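Besorano Home Repair FAQ
Last updated 12/21/23

Do you take on small jobs?
Yes! Small jobs are most of what I do – sticky doors, loose hinges, that one drawer that falls on your foot. I've done over 1,000 of them and I still like a good squeaky hinge.

How far will you drive?
Anywhere in Kodesham, plus the Antunes side of the river if you can give me 2 days' notice. Farther out, ask me anyway and I'll see what the week looks like. 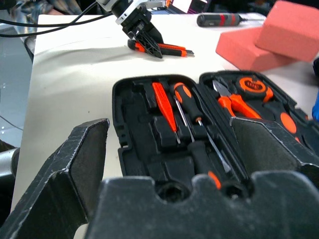

Do I need to buy anything before you come?
Just the part itself, if you're picky about how it looks (knobs, handles, that sort of thing). I bring screws, glue and sandpaper. If you want to do the easy bits yourself between visits, a couple of screwdrivers in a molded case, like the orange and black ones here, will get you through most cabinet doors.

Can you fix flat-pack furniture?
Usually, yes. Please keep the leftover hardware, even the weird little pegs!

What don't you do?
Gas, roofs, or anything inside the electrical panel. Sorry!

How do I book in December?
Leave a message with your street and what's broken. I answer in the evenings, and a blurry phone picture of the problem is fine.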